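Gripping practice gallery: simulated cells

Hevico house rules for grasping and handling, simulation section 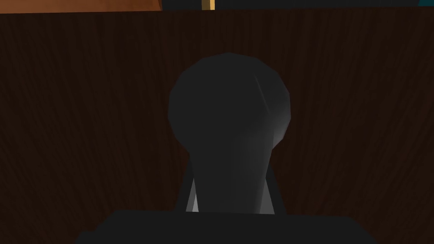

Every handling task at Hevico is run in simulation before anyone books time on a real cell. The rules on this page apply to both, and a task that breaks them in the simulator does not go forward. Rule one concerns where to hold a part. Grip the narrowest section that will carry the load and leave the wide end clear. The fingers here are at the neck, just beneath the rounded head, one on each side. On a part shaped like this, a grip on the head is marked as a fault even if the part stays in the fingers, as the facets give poor contact and the hold cannot be repeated.

The remaining rules are given in the order a reviewer checks them.

Rule two: finger symmetry
Both fingers must reach the part in the same control step or within 4 steps of each other. If one finger arrives early it pushes the part sideways, and the recorded grasp point is then wrong. Check this in the contact log. The camera view is not accurate enough for it.

Rule three: closing force
Start at the lowest force setting on the part sheet and go up one setting at a time. Do not start high and work down. The simulator will let you squeeze a rigid part as hard as you like without showing any damage, so a passing result at high force tells you nothing about the real part.

Rule four: clearance
Keep 300 mm between the open gripper and any fixed object that is not part of the task. Fixtures that belong to the task are listed by name in the task file. Anything not listed counts as an obstacle, including panels, posts and handles at the edge of the work surface.

Rule five: lighting
Run each task under the standard light and again under the dim setting. Dark parts on dark surfaces cause most of our failed detections. Do not brighten the scene to get a pass. If detection fails in dim light, record it and send the task back to the vision group.

Rule six: number of runs
A task needs 400 runs with varied start positions. Failed runs stay in the record. If you change the gripper model, the part model or the friction values, the count goes back to zero.

Rule seven: part models
Use simplified models with flat facets for approach and grasp planning only. For insertion or any close fit, load the full model from the Stanex library. Write the model version in the first line of the report. Reports without it are returned unread.

Rule eight: moving to the real cell
The Kälin cell is used for first trials and the Ramomska cell for everything after that. First trials are done at reduced speed with a second person at the stop button. Results from the simulator are attached to the booking form. A trial that differs from the simulated task in any way, including a different surface, is treated as a new task.

Changes since the last issue
Rule five was added in August. Rule two used to allow a wider gap between fingers. Form 103 replaces the old sign-off sheet, and copies of the old sheet should be thrown out.

Questions about a rule go to the cell safety desk, with the task file attached.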